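Bench Inspection Checklist: Two-Arm Cell, Gripper Comparison
Site: Girwood, bench by the north door
Inspected by: Hadiza Usman
Date: 25th March
Grippers under trial: Skititz (fitted to both arms), Pamholm (in the drawer, to be fitted next)

Marks used: OK, FIX, HOLD. HOLD means the arms stay off until the item is cleared. I have written comments where the mark alone would mislead somebody.

Section A. Before power

A1. Bench clear of tools and drinks. OK
Somebody's mug was on the controller shelf when I came in. Moved it. The shelf is part of the bench as far as I'm concerned.

A2. Rail fasteners tight. OK
Checked with the torque driver, all of them. The sheet from Olaniyan gives a value for the steel rail only and we don't have the steel rail, so I used the value from our last checklist. I would like the right number in writing.

A3. Arm bases seated, no rocking. OK
Tried each one by hand in every direction. The left one creaks. It creaked last time too and I can't find play in it.

A4. Emergency stop reachable from the operator's stool. FIX
It is reachable if you have long arms. I don't. Move the button to the front edge of the bench and tape the lead down. This was on the previous list as well, marked "done."

A5. Emergency stop cuts both arms. OK
Pressed it with both arms moving slowly, 4 times. They lost power each time. The arms sag when they lose power, so keep hands out from underneath while testing this.

A6. Power supplies labeled. FIX
One label says "left" and one says "left (new)." Please.

Section B. Cables

B1. Motor cables free of nicks. OK
Ran a finger along both with the power off.

B2. Enough slack at the wrist for full rotation. OK, with a comment
There is enough slack, arguably too much. A loop standing up over a wrist will catch on things sooner or later, and this bench handles clothes. I would shorten it a little and check again at full reach. The vendor's answer was that the loop is "by design." A loop of cable next to a coat sleeve is a snag point whoever designed it.

B3. Cable clips on the rail holding. OK
Tugged. They held.

B4. No bare conductors near moving parts. HOLD until sleeved
There are thin wires down by the left mounting hardware that ought to be tucked in and sleeved. I found no damage to the insulation. I still don't want them there during a long run.
Cleared the same morning for short, attended runs only. Spiral wrap is ordered.

Section C. Grippers

C1. Jaws close evenly. OK
Left and right agree closely enough for cloth. I wouldn't sign this off for anything with a tight fit, and the trial plan shouldn't pretend otherwise.

C2. Jaw screws present and marked with paint. FIX
Present, yes. Marked, some of them. Without the paint line there is no way to tell at a glance whether one has backed out.

C3. Grip force limited in the controller. OK
The limit is set in the config file and survives a restart. I checked by restarting. It does not survive loading the demo profile, which quietly puts the factory value back. Do not load the demo profile.

C4. Finger pads clean, not glazed. OK
Wiped with alcohol. If the pads are going to be swapped halfway through a comparison, both brands get new pads or neither does.

C5. Pinch points guarded or marked. FIX
There is a gap in the elbow housing on each arm that will take a fingertip. A strip of yellow tape would be a start. A cover would be better.

C6. Cloth hold, both arms on one item. OK
The test asks for one light cloth held between the two grippers over the open part of the bench. Note where the fabric wraps around the jaws, because bunching hides the pads and you can't judge the grip by looking.

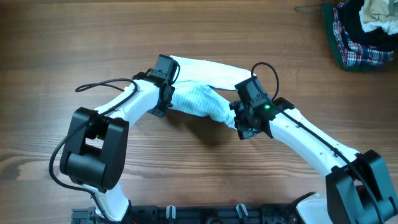 Does a good result on a light cloth tell us how the gripper will do on jeans?
Very little. Thick seams load the jaws in a different way, so denim needs its own trial with its own limits.

C7. Release on command. OK
Both let go when told. Skititz claims the release is "snag free." I had a thread pulled on a knit cuff during setup, so I have crossed that phrase out of our copy of the plan.

C8. Behavior on lost signal. HOLD
Unplugged the data lead with a cloth in the jaws. The left gripper held and the right one opened. Either behavior could be argued for. Having one of each can't. Both need to be set to hold before anybody runs this unattended, and I want to see it repeated with the Pamholm pair fitted.

Section D. The comparison itself

This isn't strictly safety, but I was asked to comment and the plan has my initials on it.

D1. Same items for both brands. FIX
The plan says "assorted garments." Write them down. A plaid shirt and a bath towel are different tests, and I can guess which one will be chosen on the day somebody wants a good score.

D2. Same number of attempts. OK
The plan now says 36 attempts per brand. The first draft gave Skititz the benefit of a warm-up and Pamholm none.

D3. Same controller settings. FIX
Closing speed is different in the two profiles. If we are comparing grippers, set it the same. If we are comparing how well each vendor tuned its own profile, say so in the title.

D4. Failures logged by type. FIX
The log sheet has one box, "fail." A dropped cloth, a missed edge and a jaw that wouldn't open are three different problems, and only the last one is mine.

D5. Motor temperature recorded. OK
The first run took roughly 24 minutes and nothing reached the warning level. I don't accept that as evidence about a full shift. It tells us about one short run with a light load.

D6. Stop conditions agreed. OK
Stop for any smell, any new noise, any cable contact, or two faults in a row. The operator decides and doesn't need to ask.

Section E. Around the bench

E1. Garments waiting their turn kept out of the arms' reach. FIX
Mark a line on the table and keep the pile behind it. Hangers go in the bin under the bench. A wire hanger in a gripper is a bent finger at best.

E2. Floor clear for an arm's length behind the stool. OK

E3. Extinguisher in date and on its hook. OK

E4. Second person within earshot during runs. OK
Radio off, please, or this one means nothing.

Open items

B4, sleeve the wires at the left mount. Short attended runs only until then.
C8, set both grippers to hold on lost signal. No unattended runs.
A4, move the stop button. I will do this one myself and photograph it.
C2 and C5, paint and tape, can be done together.
D1, D3 and D4 go back to whoever wrote the plan.

Next inspection in April, after the Pamholm grippers are on. Their data sheet promises a "self-centering" jaw. I will bring a ruler.

Signed: H. Usman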